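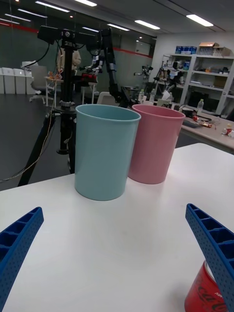
Grirkex open day, Prerno: the cups, the can and the fingers

Grirkex open day, anyone else go?

sprocket_tax
18/04/2021
Went along to the Grirkex do at the Prerno unit. Free entry, which is my favourite price, and a lanyard I now own for life. The programme promised "domestic assistance in action". Domestic assistance consisted of two plastic cups, a can of fizzy drink and a great deal of waiting politely. I've been to weddings with less tension.

I came away fairly impressed, mind you. They let us stand at the table for 14 minutes per group and answered daft questions without sighing. Mine was whether it does stairs. It was a daft question.

wetleg
I was in the group after lunch. Less impressed. I drove past 24 perfectly good places to buy a drink where a teenager will hand you one in seconds. If I want to see something pick up a can slowly I can watch my brother-in-law.

The tour of the stores was good though. Proper shelving.

gravelbin
Can someone who was there say what the grippers were like? I missed it, the bus from Thepsuriya had other plans. We run hard jaws at work and anything thin-walled comes out looking like it's been sat on.
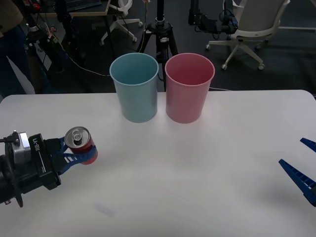
sprocket_tax
Soft fingers are what I went for, gravelbin, so you've asked the right bore. The arm had RB-Y1 on a label if you want something to look up, and the fingers are blue, ribbed and full of holes, a bit like a posh draining rack. They wrap round the can instead of pinching it at two points, and it was being held upright just off the table with the cups behind. I asked if I could squeeze one and was told no, twice, by different people.

What I didn't get was a straight answer on how long they last. The chap from Purasico (they had a stand by the door, good biscuits) reckoned 500 grips before you'd want to look at them. Somebody else said that was nonsense and they went off for a chat.

gravelbin
500 is a morning for us. Still, ta, that's useful.

wetleg
My point exactly. And a can is an easy thing to hold. It's round and it's the same every time. Bring me a wet bar of soap or a bag of flour and I'll clap.
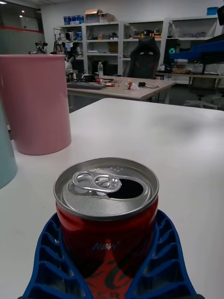
thimblewright

A shut can is easy, wetleg. Once the ring pull's up and the hole's open, as it was with this one, it's a different job: tilt it and you've got sticky stuff down your expensive fingers. Squeeze too hard and an open can gives far sooner than a sealed one. Try it over the sink if you don't believe me.

I'd have liked to see a heavier cup next to the plastic ones. A mug, say. I put that on the feedback form, along with a note about the parking.

wetleg
I'll give you the squeezing. Not the flour.

sprocket_tax
Next open day is November, according to the leaflet. I'll bring a mug if you bring the flour.

wetleg
Self-raising or plain

Related threads
Soft grippers on thin-walled tubs, any luck?
Purasico stand: were there any biscuits left
Getting to Prerno without a car
Second-hand arm, no manual, what have I bought
Open days worth the petrol (sticky)

Thread 1414 | Contact the moderators | Copyright remains with the posters | Back to top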